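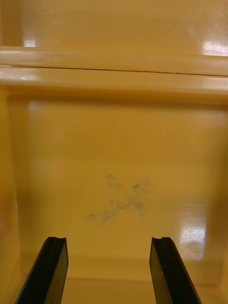 Gukar Bin Station
Demonstration Cell, Drirau Automation

Product overview | Specifications | Demonstration days | Ordering

The Gukar is a fixed-base picking station for emptying and filling small plastic bins. It consists of one arm, one parallel gripper with black notched fingers, a wrist camera and a bin stand. The station is sold as a complete unit or as an arm and gripper set for mounting on a customer's own bench.

Demonstration units run at the Bălan workshop. Visitors can see the station at work on the open days listed below, or book a separate session with their own parts and bins.

What is shown at the demonstration

The standard demonstration takes 42 minutes and is run in the same order each time.

Bin check. The arm moves the open gripper into a bin and the wrist camera records the interior. The software compares the view with a stored reference and decides whether the bin is empty. The demonstration bins are yellow molded plastic with a glossy finish and rounded inner corners. Gloss is a known difficulty for vision systems: overhead lights show up as white patches on the walls, and the patches move as the wrist moves. The overhead lights stay on throughout.

Marks and residue. Used bins carry scuffs and dirt. The gray smudge on the back wall of the yellow bin is a typical case. The check has to report a mark of this kind as a surface mark and must not send the fingers to pick it. Visitors may watch the result on the operator screen, where each detection is listed as part, mark or reflection. The operator can correct an entry by hand, and corrections are written to the log.

Picking. Parts are placed in the bin by the operator in no set arrangement. The arm removes them one at a time and sets them on the outfeed tray. Visitors are welcome to place the parts themselves. Parts lying against a wall or in a corner take longer, and the arm may push a part toward the middle of the floor before closing on it.

Return. The parts are put back in the bin at a lower speed. The cycle then repeats from the bin check.

Questions are taken between cycles. The guard door remains closed while the arm is powered.

Specifications

Wrist rotation: 360 degrees
Maximum bin inner depth: 300 mm
Gripper type: parallel, two fingers, electric
Finger color: black
Finger tip: squared, with one notch at the inner corner
Camera position: wrist, facing the fingers
Bin material: rigid plastic, gloss or matte
Controller: Salus, supplied with the station
Station part number: 3861

The bin depth limit applies with the standard fingers. Long fingers are made to order and reduce the permitted load. A load table is supplied with the quotation.

Fingers

The fingers are a wear item and can be changed with a hex key. They have a wedge-shaped profile with a beveled side face, and the notches face each other when the gripper is fitted correctly. If a notch faces outward, the left and right fingers have been swapped. Run the finger calibration after every change, including a change to a new pair of the same type. Wipe the faces with a dry cloth before calibrating. Dust on a finger does not normally affect picking but can appear in the camera view.

Salus controller

The controller stores one reference view for each bin type. A new reference is taken with the bin empty and the gripper fully open. Change the reference if the lighting in the room is changed or the stand is moved. Bins of the same model in different colors need separate references.

Logs are kept on the controller and can be copied to a USB drive. No network connection is required to run the station.

Open day, Bălan workshop

The next open day is September 22, 2022. Demonstrations begin on the hour in the morning and on request in the afternoon. The July session used matte bins only; gloss bins have now been added to the program.

Entry is free, with registration through the contact form. Groups are kept small so that everyone can see the operator screen. Closed shoes are required on the workshop floor. Safety glasses are provided at the door.

Bringing your own parts

Parts should be clean, dry and free of oil. Send the drawing or a sample in advance if the part is transparent or has sharp edges. Bins may also be brought, provided they fit the stand and are within the depth limit. Deep bins with an inward lip should be mentioned on the form, as the approach path has to be set before the session. Results from a customer trial are given as a log file and a short written note on pick rate and failed picks.

Supplied with the station

Arm and base plate
Gripper with one pair of standard fingers
Wrist camera and cable
Salus controller and operator screen
Bin stand
Hex key set
Printed manual

Bins, guarding and the outfeed tray are ordered separately. Quote the station part number on all orders for spare fingers and cables.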